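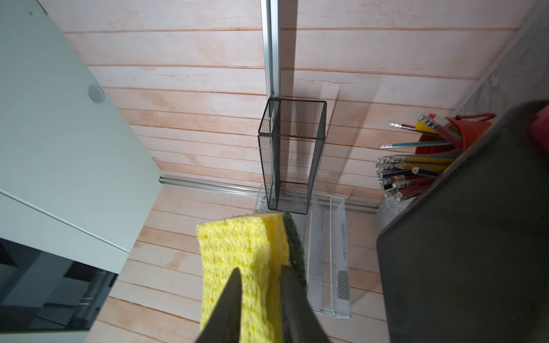

Nesma Salem asked whether we could please keep kitchen sponges and art supplies apart this time, and got a big round of agreement before we had even started the minutes.

Painemal Craft Room, Supply Corner Meeting
11/10/18
Present: 9 members

1. Last meeting
Minutes approved as read. Everybody is thrilled with the new pink-washed plank wall, and so many people have said how much warmer the corner feels now!

2. The work surface
We talked about what should live out on the gray top between sessions. Agreed: pencils and pens stay upright in their holders at the back, by the wall, where everyone can grab them (the reds and teals look so cheerful against the boards). Anything big and plastic goes back on the shelf once you're done with it. The smoky see-through piece has picked up scuffs and dust marks, so Nesma will give it a good wipe.

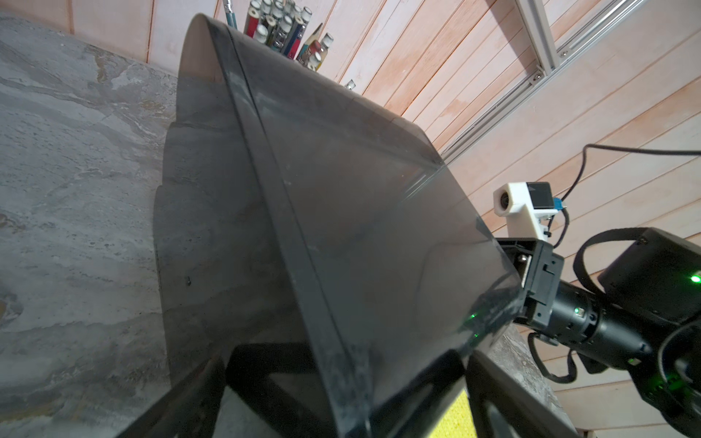
3. Mesh organizers
Lots of love for these. The black one and the white one both stay. Transka has matching trays at $4 each and we voted to buy 3 more, all in favor. Judberg also sent a price list, but their trays were too deep for our shelf.

4. Tape and small stuff
Masking tape is still our most borrowed item, and it spends more time lying out on the table than put away. We'll try a hook on the rail for it until February and see how we like it. Rust-brown marks on the table came up too. Two people want to try baking soda first, and we said go for it!
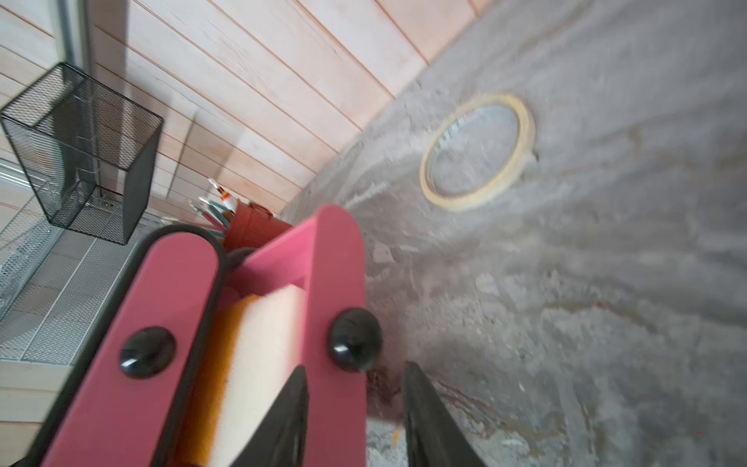
ACTION ITEMS
Nesma: order trays from Transka, wipe down the plastic.
Everyone: return tape to the hook, sponges to the sink.
Open: ask Prollance about a bulk box of pencils. We have $37 left for supplies.

Meeting closed with cookies.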